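19 August 2020

I slept badly again and woke before the heater came on. The frost was on the grass all the way down to the fence, and the neighbour's car had a white skin on it. I made coffee in the small pot and sat with my English notebook, because I promised myself one page each morning and since July I have kept the promise nearly every time.

Today's page is about the letter from Savchuk. It came yesterday in the afternoon and I read it three times before I understood that it was not a bill. They are the people who look after the flats on our street, and they write that the rent stays the same until next winter. I was so prepared for bad news that I looked for it between the lines. The word "notwithstanding" I had to find in the dictionary. In my language we have also such words, only lawyers use them, and my father used them when he was angry.

At ten I telephoned Ankica Begović. She is in Wilness with her daughter and cannot travel to us now, so we talk on the phone for one hour and both pretend to be cooking. She really was cooking. I could hear the lid. She asked if I still have her recipe for the walnut roll, and I said yes, but I don't have it, I only remember it. She uses 413 grams of flour. I asked her once why not 400 and she was offended, so I write 413 and do not ask.

We spoke about the choir. Before, we met in the hall in Verkcombe, behind the library, and I complained every time about the cold floor and the piano. Now I would sing there in my socks. Ankica thinks we will start again in spring. I think later, but I did not say it. She has kept all the sheets in a shoe box, also mine with the pencil marks where I must breathe.

After lunch I walked to the post office and back, with the mask, which makes my glasses grey. I posted the parcel for my brother: two pairs of wool socks and the book about Naltton in the old days. The book has the picture of the bridge before the flood, and he has been asking for it for years. The lady behind the glass said it can take many weeks. I paid and did not argue. My English is good for shopping but it becomes small when I want to argue.
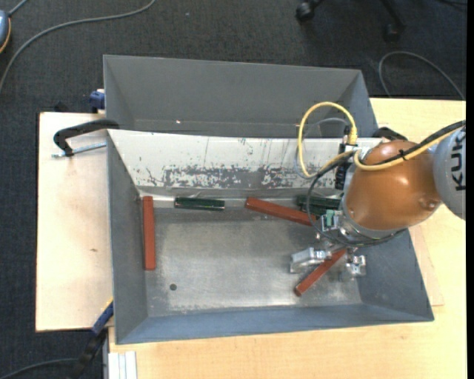
On the way home I took the long street, by the creek. The wattle is already out in one garden, very yellow against all this grey weather, and I stood there like a tourist. When we first came to this country I could not believe that something flowers in August. I wrote it to my mother and she answered that I should wear a hat.

In the evening I tried the walnut roll. The dough was too soft and it opened along one side in the oven — my fault, I was impatient with the yeast. We ate it warm anyway, with plum jam from the last jar. I must remember to ask Ankica if she puts the sugar in the milk or in the flour, and to ask it as if I only want to check.

Tomorrow: water bill, buttons for the blue coat, call the dentist.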